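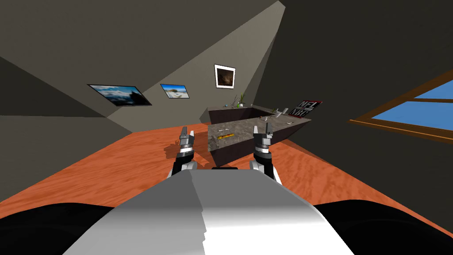 2. Teaching the robot in the simulated room

2.1 The room and the robot

Our simulator room is called Gilura, and we used it for every recording in this report. It is an attic, so the walls and the ceiling are sloped. The floor is orange wood, and in the middle there is a counter island with a gray speckled top. A second, lower counter stands against the back wall with a small plant on it. We did not design the room ourselves. We took it from the room library of the course and did not move the furniture.

The robot has two arms, and each arm ends in a gripper with two fingers. The operator sees the room from the robot's own view, with the white body at the bottom and both arms in front. In the first week this view was difficult for us. The arms stand between the operator and the island, and it is easy to forget which part of the counter is hidden behind a gripper. We tried a second view from the ceiling, but the dark panels came too near to the camera and we gave it up.

2.2 The task

The task is to drive to the island, pick up the small yellow object on the left part of the top, and put it down near the white and gray items on the right part. We chose it because the object is flat and long. A flat object is hard to grasp from above, and the two fingers must come down along its long sides. If they come down across it, they close on nothing or push it away.

One arm can do the whole task. We allowed the operator to use both, and in the recordings some of us passed the object from the left gripper to the right one. This was a mistake in our planning — we did not write a rule for it before we started, so the recordings contain two different ways to do the same thing.

2.3 Remote control

We controlled the arms with two hand controllers and the base with a foot pedal. The position of each hand was sent to the simulator 20 times per second. When the operator opened the hand switch, the gripper opened, and when the switch was released it closed again. The program that connects the controllers to the simulator is named Flanagan, and it was written by last year's group. We changed only the scaling, so that a large movement of the hand gives a smaller movement of the arm. With the original scaling the fingers hit the counter top very often.

Each recording starts with both arms upright and parallel. We kept this start position for all operators. It costs a few seconds, but it makes the beginning of every recording the same, and the later training step needs this.

2.4 What we recorded

We made 557 recordings between the first test and the middle of March. From these we kept 356. The others were removed for one of these reasons:

The object fell from the island.
The operator stopped before the object was released.
The connection was lost and the arm jumped.

In 83 of the recordings that we kept, the object was passed between the arms. We trained once with them and once without them. The policy trained without them was more steady near the island. The other one often lifted the second arm and then waited, as if it could not decide.

2.5 Problems with the operator's view

The most common error was depth. The right arm looks larger and closer in the view than the left one, and new operators tried to correct this with their hands even when it was not necessary. We advise the next group to practice with each arm alone before they record anything.

The light was a smaller problem. The floor between the robot and the island is bright and the far corner is dark. We planned a version of the task on the back counter, but the operators in Vokutcombe, who connected to our computer in Brelalport, found it too dark on their screens. We have left this version out of the report.

The settings for the scaling and the start position are listed in Appendix B.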